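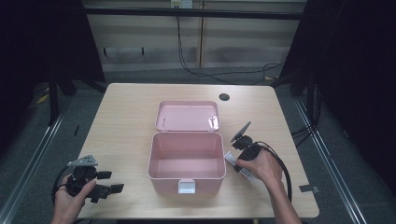 What is an inventory? It's a list of everything a business is holding on a given day, with a quantity and a value written next to each item.

I put that first because when I took my own bookkeeping class I got all the way to the midterm thinking inventory meant "the stuff in the back." It's the list! The stuff is called stock, and in this chapter I'm going to be fussy about the difference (my students tease me for it, and they're welcome to).

Chapter 6
Counting What You Have

We'll spend most of our time with Wilgate, the little stationery shop you met in the chapter on sales records. Myfanwy Bowen opened it in August with 400 notebooks, 100 boxes of pencils and a drawer of odds and ends she never wrote down. That drawer is going to cause trouble by the third section, so keep it in mind.

Wilgate buys its notebooks from two suppliers, Plorell and Ceselitz, and they don't charge the same price. You can probably see the problem coming. When a customer walks out with a notebook, which one did she buy, the cheap one or the expensive one? I love this question, and we'll get three perfectly respectable answers to it, each of which gives Myfanwy a different profit for the year.

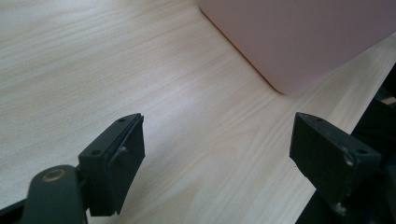
Why do shops count their stock by hand if they already keep records? The records only show what should be there, and a hand count shows what is there.

The gap between the two has a name, shrinkage, and it covers theft, breakage, miscounted deliveries and plain bad handwriting. Myfanwy's first count came up 56 notebooks short. Before you turn the page, jot down two or three places you'd look for them (I'd start with the delivery slips, but I've been burned by delivery slips before). Keep your list handy, as we'll come back to it in Exercise 6.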